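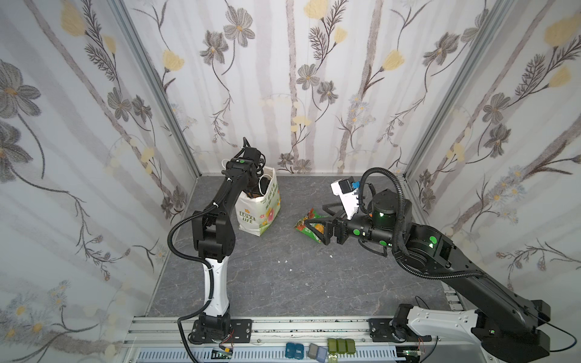
New Handbook Helps First-Time Writers Plan a Comic Script

By Hường Hồ
March 2026

Anyone who has ever filled a notebook with characters and then had no idea what to do with them (and I count myself among you, dear readers!) will be glad to hear that Fermín Cáceres has finally finished his handbook on writing scripts for comics. It is called Lustumance, after the little kingdom he uses for his practice stories all the way through, and it comes out this month from Orisero in paperback and as an e-book.

Cáceres has taught evening classes in comic writing for years, and the book grew out of the handouts he used to photocopy for his students. It is meant for people who write but don't draw, or who draw a little and would like to hand the art over to someone else, and it spends a good deal of its length on how to talk to an artist on the page. How much do you say about a room? When do you leave a panel silent? There are 30 short chapters, each with an exercise at the end, and the longest of those exercises should take you 60 minutes if you don't stop to make tea.

"I wanted a book you could write in," Cáceres told me over the phone. "My students kept their handouts folded up in their coat pockets, covered in pencil, and those were always the copies I liked best."

The middle part of the book follows one story, a quiet tale about two sisters who run a ferry, from a single line of an idea to a finished script of 78 pages. You get to see the early drafts too, including a second act that Cáceres threw out completely, and I must say I found that the most cheering part of the whole thing - there is real comfort in seeing a teacher cross out his own work.
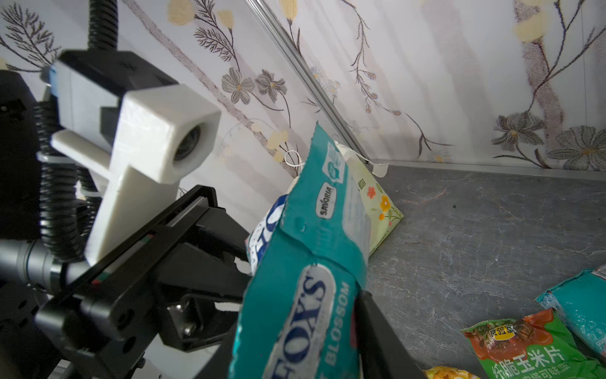 Sample pages were drawn by Si-woo Ra, whose web series Usar some of you will remember from our October reading list. Ra drew the same page of script 2 different ways, once in a tall scrolling layout for phones and once for print, and the notes beside them explain what had to move and why the dialogue got shorter. Sutrisno Pillai did the lettering, and he has added a short chapter of his own on speech balloons, where they go and how many words they can hold before a reader gives up.

The paperback lies flat when it is open, which will please anyone who likes to work with a book beside the keyboard, and there is a blank page facing every exercise. The e-book has the same text, with the worksheets in a separate file for printing at home.

Cáceres and Ra will be talking about the book at Đinh Books on the evening it goes on sale, with Sutrisno Govindasamy asking the questions. Seats are free but the shop is small, so please call ahead if you would like one. Bring a page of your own script if you have it - Cáceres has promised to stay on afterward and read as many as he can.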